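Notebook, August. Open day at Savunora, handling bay, 14:00 slot

Went over for the cloth demo with the hand-held grippers. Operator works standing at the table, one gripper per hand, both cabled. Task is a small textured cloth and a white slotted tray. Stated session length is 49 minutes, then a change of operator.
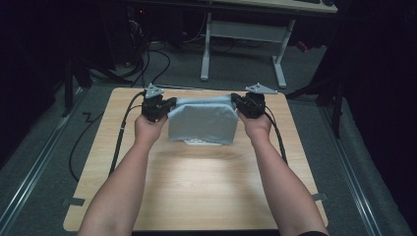 Cloth held by its two upper corners, tray behind it.

Asked about grip force. They set it by feel and do not log it. We log ours at 200 Hz on the Pondberg rig, so the two sets will not compare directly. To raise with Bühler before we order pads.

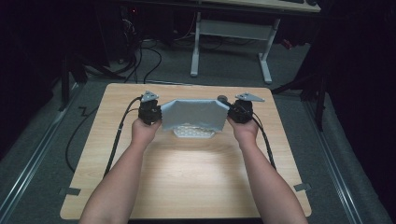 Sheet held at left and right edges, just above the table.

Finger ends are flat pads on a four-arm linkage with brass-coloured bushings. Pads meet along a straight seam. Want to know how they cope with a thin hem lying flat on wood. Ours skid on it.
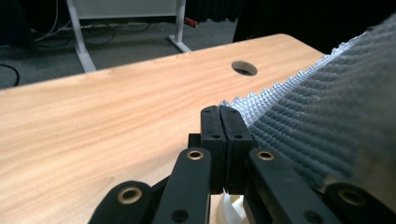
Gonçalo Garcia thought a softer pad would pick up the hem but wear out within 19 sessions, and would keep the hard ones. No agreement on this over tea.

Tray has upright rods at the back, worth copying for the Nevero fixture if the spacing suits. Did not get a drawing. Bushing size also outstanding.

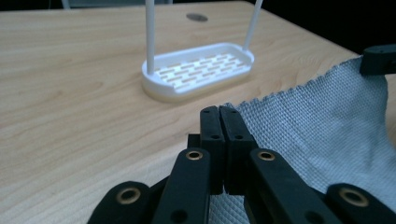
To do
Email for tray drawing and bushing size.
Cut 5 test cloths, waffle weave, unhemmed.
Check cable strain relief on our left gripper.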